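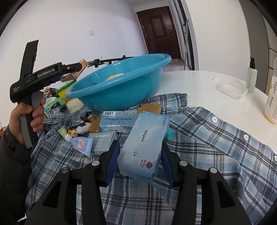 Wipes, basin and shirt on the round table. Text: Nivaldo Vasconcelos

Home Essays Back Issues Letters Subscribe

The Case for the Basin

Most advice on household storage begins with the container. The reader is told to buy dividers, measure the drawer, and assign a compartment to each class of object. I think this is the wrong order of operations. Small goods should be sorted on a flat surface first, with one open vessel at hand, and the container should be chosen last or left out altogether.

The method I use has three requirements. The first is a table with access from more than one side. A round one is better than a rectangular one, as no item ends up in a far corner. The second is a cloth over the top. A plaid shirt does the job as well as a proper mat: it stops tubes from rolling, and it can be gathered by the edges at the end. The third is a plastic basin, wide enough to take a sponge and a bar of soap lying side by side.

The basin is where people object. Dalva Pacheco, who edits these pages, holds that an open vessel encourages mixing, and that mixed goods are lost goods. She keeps her own bathroom supplies in lidded Ekholm trays, one category per tray. I have seen the trays and they are in good order. I have also seen her open four of them to find a toothbrush.

Mixing is a fault only when the goods have different uses at different times. Soap, wipes, a sponge and a squeeze tube are all wanted at the sink, within minutes of one another. Separating them by material or by shape produces a tidy shelf and a slow morning. Grouping by occasion of use is the better rule, and a basin enforces it, as it can be carried to the sink in one trip.

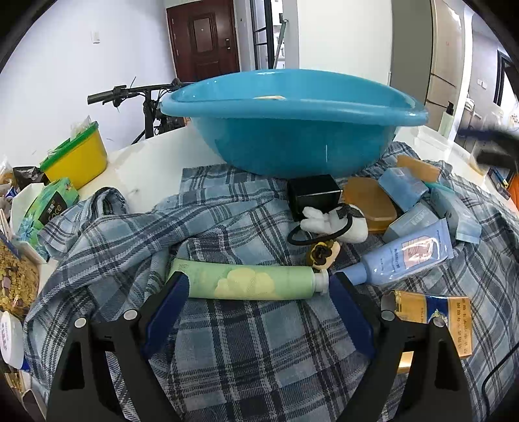 No. 98 / p. 4

The harder question is what to do with goods that have no occasion in common. Any table of this kind will collect them. A plug adapter and its cable lie next to a hair clip. A cigarette pack sits near the squeeze tubes, a bag of snack pieces near the tissue box. The usual response is a drawer for miscellany, and I am against it. A miscellany drawer is a decision postponed, and the contents are seldom reviewed.

My preference is to leave such items on the cloth until the rest has been cleared. With the washing things in the basin and the food returned to the kitchen, the remainder can be judged one piece at a time. The cable goes back to whatever it charges. A soft toy goes back to the bed or the shelf it came from. Anything still on the cloth on Saturday is discarded or given away. Érica Bragança considers the deadline too short for toys, and I concede the point in a house with children.

Boxes deserve a separate word. Cartons and flat packets take up more of the surface than the goods inside them, and many are kept for no reason beyond the printing. Keep the box if it carries instructions or a date you will need. Otherwise remove it at the start, before sorting, so that the true volume is known. A soap dish with a lid is an exception, being a container in daily use.

None of this calls for new equipment. The Fontes catalog lists a divided caddy that would hold most of the same goods, and it has to be emptied before it can be washed. So does the basin, but the basin is one surface with no corners.

Back to top
Letters to the editor: Grerusard, attn. Dalva Pacheco. All rights reserved.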